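Home | Fleet | Remarketing | Reports | Contact

Progress report: used van reconditioning and resale, September

Prepared by Jade Holroyd for the Kolev lending team

The September funds went to the Wanamell yard, as agreed in the spring. The second wash bay is open and the inspection lane has been moved indoors. Paving on the north side of the lot is finished except for the strip by the gate, where the drain cover has to be replaced first. The contractor has the part on order and has not given us a delivery date.

We took in 100 vans during the period, most of them three- and four-year-old panel vans coming off lease from Triltura. Of those, 80 have been inspected, repaired where needed and sold. Another seven are waiting on parts, mainly sliding door rollers and one transmission. The other 13 are on the lot with prices set and will go into the next two sales.

Prices held up better than our plan assumed. Vans with a full service record and a clean cargo area sold on the first run through the lane. High-mileage vans took longer, and we cut the reserve on several of them after they failed to sell twice. We do not plan to take more of these from Triltura unless the buying price comes down. I have told them so and they are looking at it.

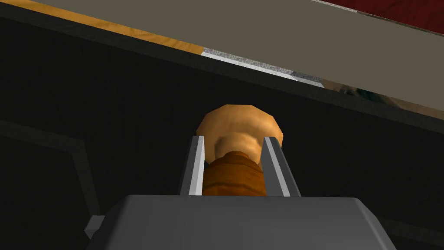
FLEET & REMARKETING

Time on the lot is still our weak point. The target in the loan agreement is 30 days from intake to sale, and we missed it on vans that needed body work. Our one paint booth was the holdup -- it was down twice with a failed exhaust fan. The fan has now been replaced. We have also begun sending small dent repairs to Flestura, who pick up in the morning and usually return the van the next afternoon. Their rates are a little above our own cost, but the vans get to sale sooner.

Title paperwork has improved. Triltura now sends titles with the vans instead of in a monthly batch, and no sale was held up for a missing title in September.

Staffing is unchanged except that we hired a second inspector. He is working alongside our senior inspector until he can sign off condition reports alone. The evening shift is still one person short.

Spending is within budget on everything but paving, where the drain work will add to the bill. I will send the revised quote when I have it. We are not asking for a change to the loan at this point.

Next period we plan to finish the gate strip, clear the vans waiting on parts, and start posting condition reports online by noon on the day before each sale.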